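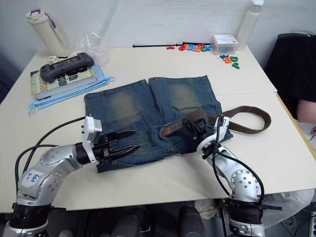
Gripper won't let go after fault 646 – belt task, two arms

Mabula Forums > Bimanual > Faults and safety
Started 2019-04-27

vioolivares
Need eyes on this before we run again. Two arm setup, Trultier grippers, Plellirix controller on the Beta branch. Task is take the belt out of the denim. Left holds or guides, right pulls.

What happened: right arm had the belt, started the pull, belt snagged in a loop. Force went up, controller threw 646 (joint torque limit) and stopped the right arm. Good so far. But the right gripper stayed closed at full grip and the LEFT arm kept going. So left is still carrying out its half of the motion, right is a frozen post, and the whole garment gets stretched between them and starts sliding to the side of the table where my coworker sits. She pulled her arm back. Hit the estop. No one hurt, one loop torn.

Force limit is set to 60 N per arm. Log says 646 on the right only. Left shows nothing, just normal motion right up to the estop.

Two questions
1. shouldn't a fault on one arm stop both?
2. how do you get the fingers open after, without re-enabling the arm? we ended up cutting power and prying

– Violeta Olivares

torquewrench_dan
1. no, not by default. Beta treats them as two seperate robots unless you set the coupling flag. Old stable branch stopped both. Got a lot of people when they switched.
2. there's a manual release screw on the side of the Trultier housing, under the rubber plug. Quarter turn. Don't pry, you'll bend the linkage

kondieki
Coupling flag will stop the second arm, yes. Won't fix the pull though. Can you say where on the belt you grab? We do cords and straps all day and the grab point is most of it for us. If you pinch near a ring or buckle and pull straight up, the hardware cocks sideways and jams on the fabric. Force goes from nothing to limit in no time.

vioolivares
Thanks both. Release screw, ok, had no idea. Looking now.

Grab point moves around. Depends who is running it. Mostly both grippers come in at the waist near the buckle and one of them takes over
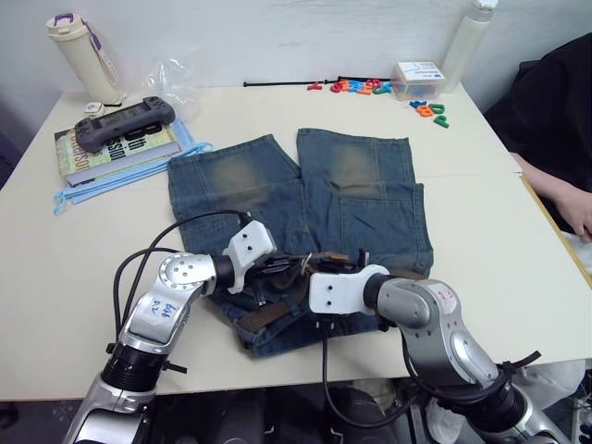 and then the right drags it out sideways, low, trying to stay close to the table. When it goes well it goes well. The snags are when it lifts first. I think the bad one lifted first but I have to go back through the log, the timestamps on the two arms don't line up, theyre off by 25 ms and I don't totally trust it.

Coupling flag was off btw. Checked. So that's on us.

greasegun
Why is anyone sitting at the table with the arms live. That's your actual problem. Everything else is tuning.

vioolivares
Sitting at the side, resets the garment between runs. Arms are slow. We've done 600 of these with no trouble

greasegun
"we've done 600 with no trouble" is what every incident report says in paragraph one. Move the chair back past reach. Reset with the arms parked and disabled. Costs you a few seconds each.

torquewrench_dan
eh. These are small arms at low speed. I wouldn't fence it. Chair back a bit and the estop in that person's hand, not on the bench behind. Where is yours?

vioolivares
On the bench behind. Yeah ok.

greasegun
Lol. small arm still has a pinch point. Two small arms pulling against each other with a strap between them is a slingshot, if the fingers slip that metal end is going somewhere. Face height if you're sitting.

kondieki
Have to agree with greasegun on the slingshot part. We had a webbing strap let go last July, end of it came back and cracked a light cover. Low speed, same deal. Speed limit does nothing for stored tension.

Back to the snag. Do you look at the wrist cam when you pull? The head view hides all of it behind the gripper housings. On a wrist view you can see what the cord is running through before you commit

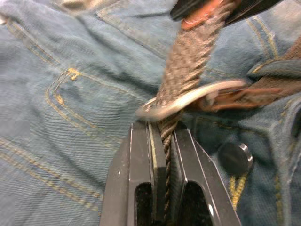

and if anything is going through a ring I'd treat that as a jam waiting to happen, unless the pull is lined up with the ring. So: close, tiny tug, check force, then the real pull. If the tiny tug reads high, open and regrab. We put that in as a rule for operators and the 646s nearly went away.

Also, drop grip force. Full grip on woven stuff buys you nothing. You WANT it to slip before the joint limit trips.

– Kibet Ondieki

torquewrench_dan
disagree on the grip force. If it slips under load you get exactly the whip thing you just described. I'd rather it hold and fault.

kondieki
It slips slow if grip is low from the start. Whip comes from high grip plus high tension then sudden loss. Different thing. Try it with a spring scale.

torquewrench_dan
maybe. On a braided strap I've seen it hop, not slide. depends on pads. What pads are on there?

vioolivares
Stock pads, black, flat ones.

Ok update. Went thru the log by hand. It did lift first. Right closed on the belt, lifted, force climbed, 646. Left was still doing its move to the far end and it kept going for the whole time it took me to reach back for the button. So coupling flag + my estop location = the whole incident, and the snag is just what set it off.

Changes as of this afternoon:
- coupling flag on, tested by tripping 646 on purpose with no garment on the table, both arms stopped
- estop on a cord, goes to whoever is at the side
- chair back (still arguing internally about how far)
- tug check before the pull
- grip force down, will report

Also trying one arm per end. Left goes to the loose tip, right pins the waistband down so it can't ride up

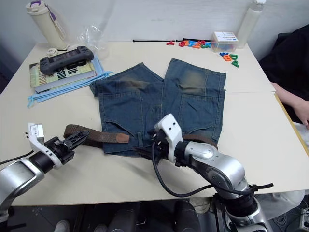

and then you feed it through a loop at a time, no long pull. Slower. My guess is the force stays way lower but I only have a handful of runs so don't quote me.

greasegun
Better. Did the flag survive a reboot? On ours it didn't.

vioolivares
...checking

vioolivares
It did not. Off again after power cycle. Great

torquewrench_dan
put it in the startup script and have it refuse to enable if it reads back false. and file it with Plellirix, thats a bug if it doesn't save

kondieki
Same here on Beta, just tried it. Filing too. Post your ticket number when you have one, I'll link mine to it.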